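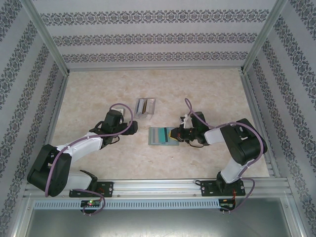
Re: [jovside-manip] Jaw stalls and bad pickups of flat parts in two-arm demos

May 18, 2023 | Posted by the Stuvine bench, Oei
5 min read

Replying on-list, as the same question came in off-list from a second site.

> We are recording demonstrations with two follower arms on a shared
> front rail, driven from a pair of leader arms. Upright parts are fine.
> Flat parts lying on the floor panel are not. The operator closes the
> jaws, the leader goes to fully closed, the follower stops early, and
> the log shows a large gap between commanded and measured jaw position
> for the rest of the episode. Policies trained on this data press down
> on the part and stay there.
>
> Three questions:
>
> 1. Do you log the leader position or the follower position as the
> action?
> 2. Do you discard episodes where the first grasp misses?
> 3. How do you keep the two grippers from touching when both are
> working over the middle of the panel?
>
> We are on the December release of the Pellinow driver, with the
> default gains.

Answers below in the same order, then some notes on setup that don't fit under any of the three.

1. Leader or follower as the action

We log both and train on the leader. The gap between the two is the only record of how hard the operator was squeezing, and a policy trained on follower positions learns to close the jaws to the width of the part and no further. On thin parts it then drops them.

The gap has to be bounded, though. With the default gains the leader can run to its end stop while the follower is stalled against the part, and every frame from then on carries an action that says "fully closed." We clamp the commanded jaw position to 2 mm past the measured one before it is written to the log and before it is sent to the follower. Do both. If you clamp only the log, the recorded action is no longer what drove the arm, and replay will diverge.

The pressing-down problem is separate. Check the wrist height in the leader stream at the moment of contact. The operator has no force feedback through our leaders, and probably none through yours, so they keep lowering the hand after the fingertips have reached the panel. The arm flexes slightly, the follower reports a height that looks plausible, and the command is well below the floor. We put a software floor in the leader-to-follower mapping, measured separately for each arm. One value for both arms did not work for us. The panel was not level enough.

2. Missed grasps

Keep them if the operator recovers without resetting the part by hand. Our last set on flat parts was 70 episodes, of which 52 went into training. The rejected ones fell into these groups:

- operator paused long enough that both arms were stationary (trim if the pause is at either end, reject if it is in the middle)
- part pushed against a wall and retrieved by hand
- dropped frames on either camera stream
- start pose outside tolerance on either arm

A missed first grasp was not a reason for rejection. An earlier set had only clean grasps, and that policy had no behavior at all after a miss. It closed on air and carried on with the rest of the motion.

Mark the misses in the metadata anyway. We use a single key press on a foot pedal and add the label to the nearest frame afterward.

3. Two grippers over the middle

We don't use a collision model in the teleop loop. We tried one, and the operators fought it. What we have is a convention, written on a card at the leader station:

- One arm is the holding arm for the episode and the other is the moving arm. This is decided before recording starts.
- The holding arm arrives first and stays put until the moving arm has backed off.
- The moving arm approaches a flat part with the gripper angled down toward the panel, never level.
- Neither arm passes over the other.

The second still attached to this message has the spacing in question. The jaws on the two sides nearly meet over the middle, and the right gripper is tipped down with the small flat square piece partly under its fingertips. At that distance a level approach leaves no room for the other arm's fingers. Note also the cable path: along the upper link, around the shoulder joint, down beside the lower link to the rail. Leave enough slack at the wrist for the full roll range, and check it by hand with the motors off before the first episode of a session. A cable that goes tight halfway through a roll shows up in the data as an odd wrist lag that is hard to attribute later.
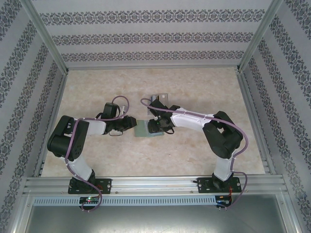 Setup notes

Walls and floor. The damask paper and the stone-pattern panel are deliberate. We swap backgrounds between sets. Plain walls gave us policies that lost track of small gray parts as soon as the cell was moved to another room with different light. Do not change the background within a set unless you randomize it properly.

Control rate. We run the leader-to-follower loop at 100 Hz and store at half that. Storing every tick bought us nothing but disk use. If you downsample, take the action and the observation from the same tick. Averaging the action smears the jaw closing.

Leader calibration. Redo the gripper zero on the leaders at the start of each session. The trigger spring relaxes, and the offset goes straight into the action stream.

Gains. The December defaults are stiff on the gripper. Lower the proportional term until the follower stalls quietly on a rigid part. Raise it again only if parts slip during transfer. I'd rather not post our values, as they depend on the finger pads and you said yours are different.

Start pose. Stuvine refuses to arm the recorder until both followers are inside tolerance. If you are using your own recorder, add the check. It is a few lines and it removed a whole category of rejects here.

Replay. Before training on a new set, replay a handful of episodes open loop with the part put back in its recorded place. If replay doesn't pick up the part, the policy won't either, and the fault is in the logging.

If you can send one raw episode with both jaw streams unclamped, I can check whether the floor offset accounts for the pressing. Please include the driver config file.

Recent in jovside-manip

- Pellinow driver: gripper zero lost after power cycle
- Foot pedal labels drifting against video timestamps
- Finger pads for thin rigid parts, what are people using?
- Stuvine recorder: per-arm start tolerance
- Trimming idle frames at episode end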